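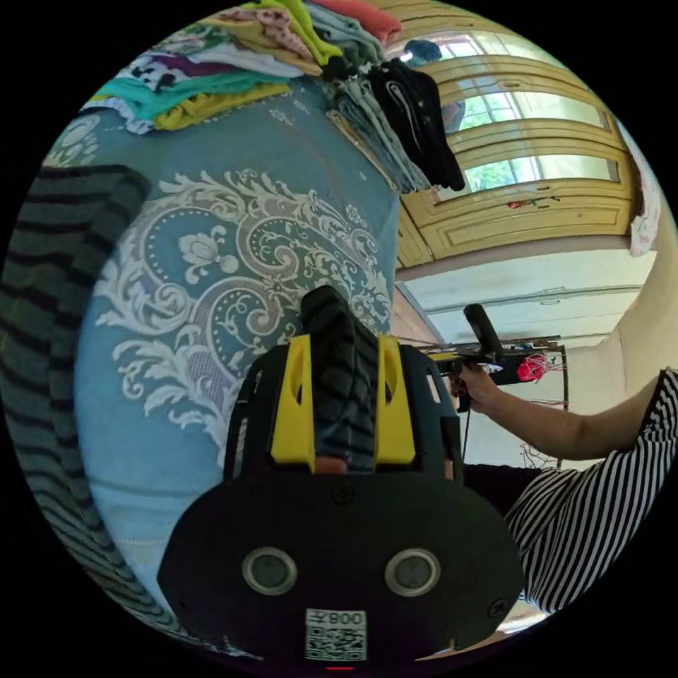
Yellow fingers, striped fabric: the hand-held gripper at work over the bed, with the folded pile behind.

I have folded more clothes this month than in the whole of last year, and I've done nearly all of it with three different gadgets instead of my own two hands. My back hurts, my wrist clicks, and I now have strong feelings about fingertips.

It began in April, when Sebastian Toma rang to ask if I'd like to try out some grippers for a piece on laundry robots. Sebastian runs the testing side at Pudport, a small outfit that wants to teach machines to put washing away. I said yes before he'd got to the bit about the folding. The idea is that a person does the job holding a gripper, the gripper's camera records it all, and later on a robot arm has a go at copying. So the gripper has to suit the robot, but it also has to suit some poor soul standing over a bed for an afternoon, and that poor soul was me!

I had three to compare. The Besen is the black one with the chunky yellow fingers, the Bakke is a slim metal thing with rubber pads, and the Dilleveck looks like a pair of salad tongs that went to university. Each got the same pile of clothes and the same bed, and I did 158 picks with each of them, which Sebastian said was enough to tell good from lucky.

The Bakke went first and I loved it for an hour. It's light, it closes with hardly a squeeze, and on T-shirts it's lovely. Then I got to anything thick and it simply let go. I'd have a jumper halfway across the bed, feeling very pleased with myself, and down it would drop. I lost 5 picks in a row on one cardigan and had to go and make tea.

The Dilleveck has the opposite trouble. It hangs on to everything, including the bedspread, and more than once I lifted a sock and brought half the bedding along with it (you try explaining that to a robot). It's also noisy, a sort of whirr every time it shuts, and by teatime I was hearing it in my sleep.

Which leaves the Besen. I didn't want to like it, because it's a lump. The body is big and black and sits right in the middle of what the camera sees, and I grumbled to Sebastian that it was hogging the view. He pointed out that the bit that matters is between the fingertips, and he's right, you can see exactly what you've got hold of. The yellow helps no end too. Against dark stripes there's no muddling up finger and fabric, whereas with the Bakke's grey pads I was forever squinting at the recordings.

It pinches well, too. Those square fingers come together flat, so a fold stays a fold, and I dropped far less than with either of the others. The price is weight. After a long session I could barely hold a pen.

The view is very wide, by the way, wide enough to bend a doorway. I thought this was daft until I watched the Dilleveck's narrow footage, where half the time you can't tell where the pile has gone.

Pudport are after 3000 good picks before they let an arm anywhere near the airing cupboard, and they've settled on the Besen for those, with a wrist strap on order after my complaints. I've been asked back to do towels.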